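The long table at Flasden

The last bus to Flasden leaves Catcombe at ten past six, and on the Sunday I went it carried three of us. The other two were going for the same reason I was. Once a month, from September until the clocks change in spring, the village hall serves a roast lunch to anyone who has put their name on the sheet in the post office, and in the evening it serves whatever is left as soup. The soup is free. The roast costs nine pounds.

Flasden has 448 residents and no pub. The Wondine Arms shut its kitchen first, then its bar, and the building is now two flats. The shop went the same year. What remains is the post office counter, open four mornings a week, and the hall, a low brick building with a good boiler and a bad roof.

Harvey Bouchard started the lunches after his wife died. He had cooked in a school for most of his working life and was used to large tins. "I was making a stew for one and it looked silly in the pan," he told me. He put up a notice asking who else was eating alone on Sundays. He had expected a handful of widowers. The first lunch drew 24 people, among them two couples with babies and a man who had lived in the village for eleven years without speaking to his neighbours.

Numbers have risen since. The most they have fed at one sitting is 61, which meant borrowing chairs from the chapel and cutting the pork thinner than Bouchard liked.
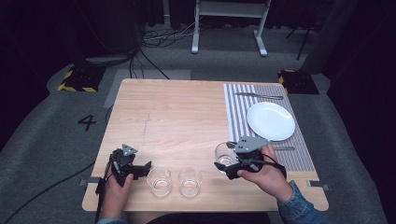
Eating together is an old habit in this part of the county. Farms fed their hands at one table well into the last century, and the parish accounts list money spent on harvest suppers, beef and beer mostly. When the farms merged and the work went to contractors, the suppers stopped. People still ate well enough at home. They just stopped knowing who lived at the end of the lane.

Jad Qaisi moved to Flasden from the city with his mother and now does the vegetables. He is thirty-four and drives to Esquivel, the packing firm outside Catcombe, for the early shift. He brought his own ideas about carrots, which he roasts with cumin, and there was some muttering the first time. The dish came back empty. His mother makes a rice pudding with orange peel that people ask for by name.

Neither man talks about loneliness much. They talk about oven space. The hall has one domestic cooker, so the potatoes are done in four houses along the main street and carried over in towels at a quarter to one. If it rains, someone walks alongside with an umbrella.

The roof is the worry for next year. The quote they have is more than the lunches could raise in a decade, and the council has asked for a second one. Bouchard has moved the tables away from the north wall, where the damp comes in, and the sheet for next month is already up.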